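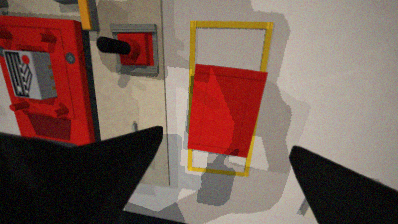
Render: caja roja sobre pared clara, panel con franjas negras en diagonal.

Proyectos > Apps móviles > Pekix > LEEME

# Pekix: notas de la versión 46

App de cupones y avisos de tiendas de barrio. Mantiene Clidwood. Esto es el LEEME del repo mas la ficha de datos, todo junto de momento, ya se separará.

## Cambios

- Búsqueda por calle, ya no solo por código postal
- Cupones guardados se ven sin conexión
- Widget de inicio rehecho (el viejo hay que quitarlo a mano y volver a ponerlo)
- Modo oscuro, falta la pantalla de ajustes
- Arreglado: cierre inesperado al girar el móvil con un cupón abierto
- Arreglado: avisos duplicados si tenías dos cuentas

## Instalar

Descargar el paquete, abrir, aceptar permisos. La ubicación es opcional, sin ella toca elegir zona en el menú.

Si vienes de una versión anterior a la 22: exporta favoritos primero, el formato cambió y no hay migración.

## Datos incluidos

Fichero `comercios.csv`, 3,127 filas, una por comercio. Campos:

- `id`
- `nombre`
- `calle`
- `categoria` (texto libre, hay de todo)
- `horario` (vacío en bastantes)
- `fuente`: `ouali` o `wandonell`

Los de Ouali vienen revisados. Los de Wandonell no, salen de su listado tal cual, con tildes rotas y algun nombre repetido. Última carga: 11 de junio.

No hay datos de usuarios. Teléfonos quitados.

## Límites y fallos conocidos

- El servidor de pruebas corta a las 3,000 peticiones por día y clave
- En tabletas el mapa tapa el botón de filtrar
- Horarios de festivos: no fiarse
- La categoría «varios» es un cajón de sastre, pendiente de repartir antes de octubre

## Licencia

Código libre para uso no comercial. El csv solo citando las dos fuentes. Para otra cosa, escribir antes a Abdul-Rahman Arthur, que lleva los permisos.

Incidencias por el formulario, porfavor con modelo de móvil y versión.

Etiquetas: Compras y ofertas, Actualizaciones, Datos abiertos

© Clidwood | Contacto | Volver arriba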